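About Lawal

Lawal tests mattresses, pillows and bedding, and writes down what we find. We started because we were tired of reading that every mattress on sale was the best night's sleep of somebody's life. Most of those claims came from people who had been paid to make them and had slept on the thing once, if that.

We buy what we test at the regular price, from the same stores you would use. We don't take samples. We have been offered plenty, usually with a friendly note saying there are no strings attached, and we send them back.

Olumide Jibrin runs the place. He sold beds for a chain before this and still can't hear the phrase "cooling technology" without asking what was measured, and where. Asabe Akpan handles the testing schedule and has the final say on whether a review is ready. Fiifi Quaye writes most of the long reviews and answers reader mail, slowly. Kaj Hedegaard joined in December to look after pillows, a subject he insists is harder than mattresses.

A mattress stays with us for at least 23 nights before we publish a word. We don't claim that is long enough. Foam changes over years and we can't speed that up, so we go back to readers who bought the same model and ask them how it held up. We have around 400 of them on the list. Some of them disagree with us, and we print that too. 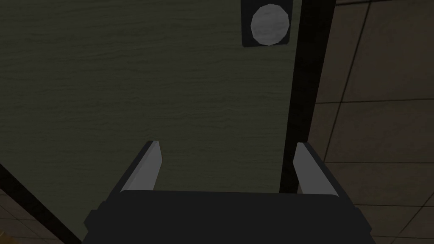 Computer rendering: open gripper over a dark olive-green wood-grain surface.

A few things we don't believe. We don't believe in firmness scores out of ten, since each company makes up its own ten. We don't believe a mattress can fix your back, and we wish the people selling them would stop hinting at it. We are doubtful about most "sleep scores" from watches and phones — Titilayo Olatunji, our editor, wore two for a month and they rarely agreed on when she was awake.

We also don't do "best of" lists with 20 winners. If everything wins, you have learned nothing, and you still need a bed.

Lawal is paid for by readers. There are no ads, and we get nothing when you click through to a store. A subscription pays for the mattresses, the rent and our wages, in that order some months. You can cancel from your account page without calling anyone.

If you think we got something wrong, write and tell us which review and why. Corrections go at the top of the page, with the old wording left in so you can see what changed.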